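## 4. Borrowed Bodies: Everyday Names for the Parts of Things

When we first sat down with the word lists from Clotine and Rillomero, we expected to spend most of our time on regional differences, and we had set aside a good part of the winter for that purpose. What held our attention instead was how often people in both towns reached for the human body when they needed a name for part of an object. A needle has an eye, a jug has a lip, a chair has arms and a back and legs, and a clock (bless it) has both a face and hands. None of this is new to readers of earlier work on naming, of course, but we were surprised at how lively the habit still is, even among people who told us they never gave a thought to words.

The material comes from 67 participants, who between them gave us 2,108 usable answers. Each was asked to name parts of household goods, tools, furniture and simple machinery, first in their own time and then in a short conversation with one of us. We did not correct anybody, and we took down the first word offered along with any second thoughts that followed, since the second thoughts were often the best part of the visit.

### 4.1 Teeth

No body word traveled as widely as *teeth*. It was given for combs, saws, rakes, zippers and gears, and people hardly ever paused before saying it. A straight gear rack (Figure 1) shows why the word comes so easily, with its even row lined up like the edge of a comb. The trade has its own terms, and a few people in Rillomero offered *cogs* for the same thing, though they tended to slide back to *teeth* within a sentence or so. 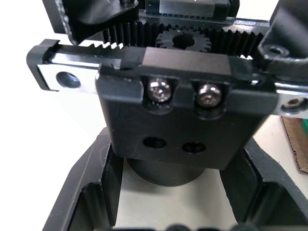
**Figure 1.** A black toothed rack meshed with a small pinion gear.

What we find charming, and also a little puzzling, is that the rest of the mouth so rarely comes along. A saw has teeth but no one gave it gums or a jaw. A vise has jaws, and yet speakers were unwilling to give it teeth unless the gripping faces were grooved. The words seem to be borrowed one at a time, each for its own shape or its own job, and the speaker feels no duty to bring over the whole animal. An older participant in Clotine, asked what a comb's teeth were set into, thought it over kindly and for a long while and then said, "Well, the comb."

### 4.2 Heads, feet and the trouble with tables

Furniture gave us a harder time. Beds were easy, having a head and a foot that nearly everyone agreed on. Tables have legs, and some of them have a head, but the head belongs to whoever sits there and moves when that person moves. Once a table is used for work and no longer for supper, the head disappears altogether. People spoke then of the *near side* and the *far side*, or of the *front* and the *back*, taking their own standing place as the starting point. Where the top is made in two sections with a seam between them, as on many large work tables, they mostly named the sections in the same way, and the seam was a *join*, a *crack* or simply *the line*.

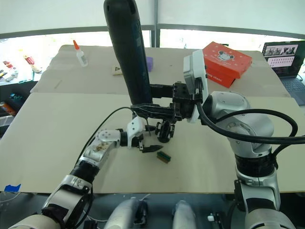 One reader of our draft, writing from Bastlow, objected that we had given up on the body too early. In that reader's family, the letter explained, the middle of any large table was always "the belly," and children were told to push the dishes toward the belly so that nothing would be knocked off. We went back through our notes with this in mind and found 12 answers that we had put down as jokes, among them *tummy*, *lap* and *shoulders* (this last for rounded corners), and we have now moved them into the main count, where they probably should have been all along.

The same letter raised a fair point about our elicitation cards, which were prepared by the Negri word archive and show furniture from one side only. A person looking at a drawing has no near side to stand on, and may fall back on *left* and *right* for lack of anything better. We repeated the table questions in December with real tables in people's own kitchens, and two of the Rillomero participants changed every one of their answers. Their earlier words are kept in the appendix beside the new ones, and we treat the kitchen answers as the primary set in what follows.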